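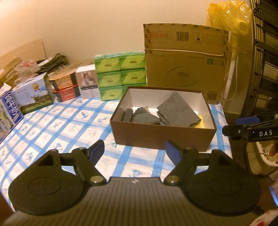 Giren Parenting Time Record Set

Print this page | E-mail this page

The Giren Parenting Time Record Set is a paper record-keeping system for parents who live apart and share the care of one or more children under a court order or a written agreement. It is sold as a complete set and is also supplied in quantity to family service agencies, mediation offices and fathers' and mothers' support groups. The set was revised for the current year and this page replaces the earlier product sheet, last revised 20/12/2025.

Purchasers are asked to read the section headed "Limits of Use" before placing an order. Giren does not give legal advice, and the presence of a form in the set does not mean that a court in any given place will accept it.

Contents of the Set

Each set contains one bound record book of 140 numbered pages, one receipt pad of 100 two-part slips, one wall calendar, one document folder with a tie closure, and one instruction leaflet. The record book is sewn, and a missing leaf will show. The pages are numbered by the printer, and purchasers should never remove or renumber them. A spoiled page should be crossed through with a single line, dated, and left in place.

The receipt pad is used for money and for goods. The upper slip is handed to the other parent and the lower slip remains in the pad. Many users keep the pad in the car, where exchanges most often take place, and the book at home.

The wall calendar begins in March and runs for a full year. Calendars with a January start are no longer made. Weeks begin on Sunday. Holidays have been left off on purpose, as the holidays that matter are those listed in the order or agreement, and the parent should write these in by hand before the calendar is put up.

The Record Book

The book is divided into four parts.

Part One, Terms of the Arrangement, has space for a plain statement of the schedule, the exchange place, the hours, the holiday rules and the rules for notice of travel. It should be copied from the signed order word for word. Where the order is unclear, the unclear words should be copied as they stand. A parent who writes down what he or she believes the order was meant to say has produced an argument, and a reader will treat it as one.

Part Two, Daily Entries, makes up most of the book. Each entry has boxes for the scheduled time, the actual time, the place, who was present, and remarks. The remarks box is small. Past users asked for a larger one and Giren considered the request at length. The size was kept because long remarks written in anger have done more harm to the writer than any other part of the record. Matter that will not fit may be carried to a page in Part Four.

Part Three, Health and School, is for appointments, medicines given, school notices, report cards and calls with teachers. It may be lent to the other parent for copying. Entries here should be limited to the child's needs and should contain nothing about the dispute between the adults.

Part Four, Continued Matters, consists of ruled pages with a cross-reference line at the head of each.

Making an Entry

Entries should be made on the same day, in ink, by the parent who was present. If an entry is made late, the date of writing should be given along with the date of the event. Late entries are permitted and do no harm when they are marked as late.

The following are suggested forms of words, taken from the instruction leaflet:

"Scheduled 6:00 p.m. Arrived 6:25 p.m. Text message received 5:50 p.m. saying there would be a delay."

"Child not brought to exchange place. Waited one hour. No message received."

"I was late. Called ahead. Time made up the next day by agreement."

The last of these is included with care. A record that shows only the faults of the other household is of limited value, and a parent who notes his or her own missed times will generally be easier to believe on the rest.

The child should not be asked to supply, confirm or sign any entry. The book should be kept where the child will not come upon it. Giren regards this as a condition of proper use and repeats it on the inside cover.

Paper, Binding and Ink

The paper is acid-free, off-white and ruled in gray. It takes ballpoint and gel ink without showing through. Felt markers are unsuitable. The cover is plain dark green cloth with no title on the front, a change made at the request of users who carry the book to work. The title appears on the first page only.

The receipt pad uses carbonless paper, which should be kept away from heat. Slips left on a dashboard through a summer will fade, and purchasers who keep the pad in a vehicle should move the completed slips to the folder each week.

The Gunine Insert

The Gunine Insert is an optional set of supervised visit sheets, sold separately in packs of 10. It is meant for cases in which a third person must be present for some or all of the parent's time. Each sheet has a section to be completed by the supervisor alone, a section for the parent, and a line for both signatures. The insert fits the document folder. It is not punched for ring binders, though a punched version may be ordered by agencies.

Parents whose supervised time is arranged through a visit center should ask the center which forms it requires. Most centers keep their own notes, and the insert should not be presented to staff as a replacement for them.

The Ticona Folder

Sets bought before the revision contained an elastic-band folder. These have been replaced by the Ticona Folder, which closes with a cloth tie and holds the order, the record book and a year of receipts. The older folder remains fit for use. Owners who would like the newer one may buy it alone at the parts price shown on the order form.

Supply to Agencies and Groups

Agencies may order record sets by the carton. Each carton holds 10 sets. A standing order may be placed for delivery every quarter, and may be paused at any time on written notice. The current print run is 3000 sets, and carton orders are filled in the order in which they are received.

Groups that give the set to members free of charge may ask to have the group's name and telephone number printed on the instruction leaflet. No printing is offered on the record book itself. A book carrying the name of an advocacy group can be drawn into questions that have nothing to do with the entries, and parents should not be placed in that position by a gift.

Agencies within the Nileck service area should order through the Nileck supply desk and should not write to Giren directly, as two orders for the same account have more than once been filled and billed.

Limits of Use

The set is a tool for keeping a clear personal record. It does not change any order. It does not give either parent a right that the order does not give. A signature on a receipt slip shows that the item or payment changed hands on the stated date; it does not show agreement to a change in support or in the schedule. Parents who wish to change a schedule should do so in the manner their court requires.

Payments that must be made through a state office or a court clerk should continue to be made there. Direct payments recorded on a receipt slip may not be credited, even where both parents have signed.

The set is not suited to cases in which there is a present danger to a parent or a child. In such cases the police or other emergency service should be called first and the record completed afterward, if at all.

A parent who has a lawyer should show the book to the lawyer before showing it to anyone else.

Returns and Replacement

Unused sets may be returned in the original wrap. A book in which any entry has been made cannot be accepted, and Giren will not store, copy or read a customer's entries for any purpose. Books with a binding fault will be replaced on receipt of a photograph of the spine. The faulty book should be kept by the customer, as it may already form part of a record.

Second and later books are numbered by the user on the first page. When a new book is begun, the last entry in the old book should give the date on which the new one starts.

Reader Comments

Posted by a customer: I have filled two of these books in three years. The small remarks box annoyed me at first. My lawyer liked it a good deal more than I did. Please bring back the January calendar, though, as the school one we use starts in January too and I have to keep both.

Posted by a customer: Does the Gunine Insert come in Spanish? My mother supervises the visits and she would be more at ease with it.

Reply from Giren: A Spanish version of the insert is in preparation. The instruction leaflet is available in Spanish now and will be mailed on request.

Posted by a group coordinator: Our carton arrived with one receipt pad short. It was made good within the week. We hand out the sets at our first meeting with each new member and find that most people do keep up with the daily pages once they have got through the first month.

Posted by a customer: Can the tie on the new folder be replaced? Mine went through the wash.

Related Items

Gunine Insert, supervised visit sheets
Ticona Folder, cloth tie
Receipt pad, two-part, single
Wall calendar, March start
Instruction leaflet, Spanish
Nileck supply desk order form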